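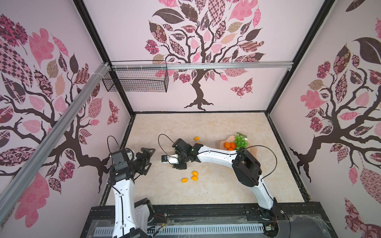 Gestden Duo

The Gestden Duo is a two-armed tabletop robot kit sold by Gestden, a small firm in Griltport, for people who want to try out handling jobs without buying a full production line. I've had the use of one since July, so this entry is part reference and part owner's notes — I've tried to keep the two apart, but I do wander.

Overview

You get two arms, two parallel grippers, a camera module, an open frame to work inside and a box of cables that looks far worse than it is. The arms are white with black joints. Gestden sells it mainly to colleges, small food packers and people like me who just like this sort of thing. The price when I looked was £3000 for the pair of arms, with the frame extra, and I do think the frame ought to be included!

The Duo replaced an earlier single-arm kit called the Gestden Solo. Plenty of Solos are still in use and the grippers swap between the two, though the older cable ends need an adaptor.

The frame and panels

The frame is metal rail and upright posts, and it leaves you free to hang things wherever you fancy. A crossbar at the back will take a wire basket, and cable ties do the job perfectly well. The posts have a slot down each side for brackets, but I've found the brackets fiddly and mostly leave them in the bag.

Wall panels come from a separate supplier, Traltex, who print them to order. You can have plain grey, plain white or one of their patterned sets. The one with the pink walls, patterned trees and butterflies is called Orchard in the catalogue, and it's the set I'd pick again. Patterned walls are harder going for a camera than plain ones, and if your software only behaves in front of a white sheet you'll want to know that early. The marble-look floor is a Traltex sheet as well. It wipes clean with a damp cloth and has a slight shine under strong light.

Fruit handling

Most of the jobs in the Duo handbook use food, and the fruit exercises are the best part of the kit by a long way. Cherry tomatoes are the standard starter. They roll, they're small, and a pair of them lying end to end is a proper puzzle for a parallel gripper, which wants a bit of clear space on both sides. The handbook has you scatter a few on the floor and bring in both arms, with a plate of small oranges and grapes off to one side for later. Grapes in a bunch are a different matter altogether and I'd leave them until you've got the hang of the rest.

Grip force is set in the software on a scale that runs up to 14. I keep it near the bottom for tomatoes (I got through a fair few finding that out) and a touch higher for oranges. Pale fingertips are sold as an add-on, and they show up better in the camera picture than the black ones.

Software

The control program is called Ghaffari. It runs on an ordinary laptop and does three jobs: moving the arms by hand, recording a movement and playing it back. Version 611 was the one in my box. It had an annoying habit of forgetting which arm was left and which was right after a restart, and the update dated May 15, 2020 is listed as the fix for that.

Spares and support

Spare parts are ordered by number, and the one worth writing down is 1707, the replacement gripper with its lead attached. Gestden answer emails quickly and will talk you through a joint swap by phone. Traltex are slower, but they will reprint a single panel if you scuff one, so you needn't buy the whole set.

Shortcomings

The cables are long and loop up over the wrists, so leave headroom when you put anything on the crossbar. The handbook index is poor. There's also no cover for the front of the frame, and Gestden have told me they don't plan to make one.

See also: Gestden Solo; Traltex panel sets; Ghaffari (software)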